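Handout 7: Pad wear and the dropped part
Course: Maintenance of Small Robot Cells, Tirley evening program
Prepared by Setsuko Kamata 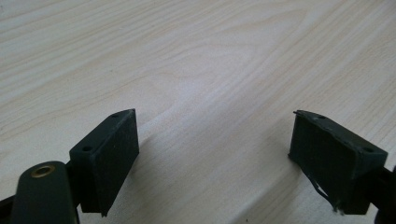
Reading time: 8 minutes

Please read this before Friday. We will use the first hour for discussion and the second hour at the benches, so the session will go badly for you if you come without reading. Sections 1 to 4 are the case. Sections 5 to 7 are the method. The homework is at the end.

1. The case

The case comes from a packing cell at Sastmont, where I worked before I began to teach. The cell had one arm with a two-finger gripper. It took small glass bottles from a tray and put them into a carton. The fingers carried flat pads with a soft gripping layer on the inner face. The robot program was simple and it had been running without changes since spring.

In December the cell dropped a bottle. The glass broke on the guard rail and a piece went under the door of the cell. The operator, Aoi Imai, was standing outside and was not hurt. She pressed the stop, cleaned the floor, looked at the robot, found nothing strange and started it again. According to the written instruction of that time, she did everything correctly. I want you to remember this when we come to section 4.

The second drop came the same evening, at 6:40. The third came the next morning, and after that the cell was closed until we understood it.

2. What we believed first

Our first idea was air pressure. The gripper was pneumatic, the compressor was old, and everybody in the building complained about it. Tetsuya Okabe put a gauge on the line and watched it through a full shift. The pressure was good. It moved a little when the neighboring press was working, but it stayed inside the limits at all times.

Our second idea was the bottles. The supplier had changed the coating on the glass, and a new coating can be more slippery. This was a reasonable idea and it cost us two days. We ran old bottles and new bottles in the same tray. The cell dropped one of the old ones.

Our third idea was the program. Somebody had perhaps raised the speed. We compared the running program with the saved copy and they were the same, line by line.

I tell you these wrong ideas because in the report, which was written afterwards, they take only one short paragraph. In real life they took almost a week. A report makes the search look straight.

3. What was wrong

The gripping layer of one pad had begun to come loose at a corner. At the opposite edge some thin strands had come out. The other pad was in clearly better condition. When the fingers closed slowly on a bottle by hand command, the grip was fine, and this is why all our bench tests passed. When the arm accelerated sideways, the load went to the loose corner, the layer moved a small distance on its backing, and the bottle turned in the fingers. Most times it turned and stayed. Sometimes it turned and fell.

Mayu Yoshida found it. She did not use any instrument. She opened the fingers completely, put a lamp at the side and looked at the inner faces from above. Before that day we had always inspected the gripper closed, or with a bottle in it, because this was the position where the robot stopped. In the closed position the inner faces cannot be seen at all.

Look again at the photo on the first page with this case in mind. The pads are wide open and the table behind them is pale, so the thin strands under the right pad are easy to find. The upper left tip of the same pad is chipped or lifted. Compare it with the left pad, whose lower edge is cleaner. On a dark floor or in front of a black machine base, I think most of us would miss the strands.

4. Why the inspection did not find it

There was an inspection. It was on the weekly sheet, with the words "Check gripper." The sheet was signed every week, also in the week of the first drop. Nobody lied. The person who signed had looked at the gripper, and the gripper was there, it was clean and it moved.

The maker of the pads, Gretero, gave a service life in closing cycles. Our cell had not reached it. So the planned replacement was still far away and the pads were considered new. But the tray had a sharp metal edge, and after a small change in the tray position one finger touched this edge at the beginning of many picks. The contact was light. It made no alarm and no sound that you could hear over the fan. A life in cycles is measured with normal wear on both pads. It says nothing about a pad that rubs on a tray.

So we have three separate things:

a) The direct cause: a loose gripping layer on one pad.
b) The cause of the damage: contact between finger and tray.
c) The reason it stayed hidden: an inspection line that did not say what to look at, or in which position.

If you repair only a), the drop will come back when the new pad is worn in the same way. If you repair a) and b), this cell is safe, but the next cell with another fault is not. In your homework I expect all three levels.

Some students ask if the operator made a fault by starting again after the first drop. My answer is no. She had no instruction which told her to stop for one drop, and there was pressure to finish the cartons. We changed the instruction. One drop of glass now stops the cell until the pads are inspected open.

5. Reading wear on pads

These are the signs we will practice on the benches. You do not need special tools, only a lamp that you can move, a white card and a clean finger.

Lifted corner. Look along the face from the side with the lamp low. A lifted corner makes a small shadow. Do not pull it to see how far it goes. You will make it worse and then you do not know what was there before.

Loose strands. Hold the white card behind the lower edge. Strands are a sign that the layer is opening at the edge. Do not cut them off before you have written them down or taken a photo. A cut strand makes the pad look healthy and the next person is deceived.

Difference between left and right. This is the most useful one for me. Two pads in the same gripper should become old together. If one is worn and the other is not, ask what touches only one side. It can be the tray, a cable, the part itself if it is not centered, or a finger that is not parallel.

Shiny areas. The layer should look dull. A shiny place means it has become smooth or there is oil on it. Wipe it with a dry cloth first and look again.

Play at the pivots. Move each finger gently with your hand while the air is off and locked. A little play is normal. Compare the left finger with the right finger and with the value on the card of your bench.

Screws. Check that the pad does not move against its holder. A pad which is loose as a whole can look perfect on its face.

A photo has limits. It can show a lifted tip or a strand. It cannot show you how strongly the layer still holds, or if the pad would keep a bottle at full speed. For this you need the test in section 6.

6. The slip test

This is the test that we should have made on the first day. The bench version uses a plastic bottle filled with 400 grams of water. Never use glass for it.

Before you start: the guard is closed, the emergency stop has been tried, and your partner knows that you are starting. Sayaka Tanabe will check each bench and only she gives the key. If she is at another bench, you wait.

Draw a vertical line on the bottle with a marker, and a second line on the tape at the edge of the finger so that the two lines meet. Let the gripper close. Run the sideways movement at low speed, stop, and read the distance between the lines. Repeat at the middle speed and at the working speed. Then turn the bottle to a dry, clean side and do everything once more.

If the lines have separated at working speed but not at low speed, you have the same pattern as in our case. Write the distance in millimeters and also the direction. The direction tells you which pad is letting go. I did not understand this for a long time, so we will do it slowly together.

Stop the test if the bottle falls. Do not open the guard while the arm is still moving to its home position – this is the most common mistake in this course, and the arm does not know that you want only the bottle.

7. Writing the inspection line

Here is the old line again: "Check gripper."

And this is the line that Sastmont used after the case:

"Fingers fully open, air locked. Lamp from the side. Look at inner face and all edges of both pads. Lifted corner, loose strand or clear difference between pads: do not start, call maintenance."

It is longer and some people did not like it. At first it was only on paper at the cell door. Later it was moved into the start screen, where the operator has to confirm the open position before the line text appears. In my opinion the paper was enough, but I was alone with this opinion.

When you write your own line, use words that the evening operator would use. Say the position of the machine first. Say what is bad enough to stop. If you write "check for excessive wear," you have only moved the question to another person.

Homework

1. Choose one gripper on your bench and write one page on its condition. Keep what you saw and what you think in two separate paragraphs. I will return the page if they are mixed.
2. Write an inspection line for it, 43 words at most. This is the number of words that fits on the label printer.
3. For the Sastmont case, suggest one more cause of type c) that I did not mention.
4. Read the chapter on guarding in the Sasaki notes. Only the part on small openings under doors is needed.

Please hand in on paper. The whole homework should not be more than 600 words.

Comments (4)

bench4_evening
In section 6, do we put the tape on both fingers or only on one? In my group we used one and could not agree about the direction.

S. Kamata
Both, please. I will correct the text. With one tape you can see that it slipped, but for the direction you need to compare.

rowland_p
We have "check gripper" on our sheet at work, the exact same two words. I opened the fingers this morning and one pad had a corner coming up. Ordered a new pair. Is it OK to change only the bad one?

Tetsuya O.
Change the pair and keep the old ones in a bag with the date. And look at your tray before you run again.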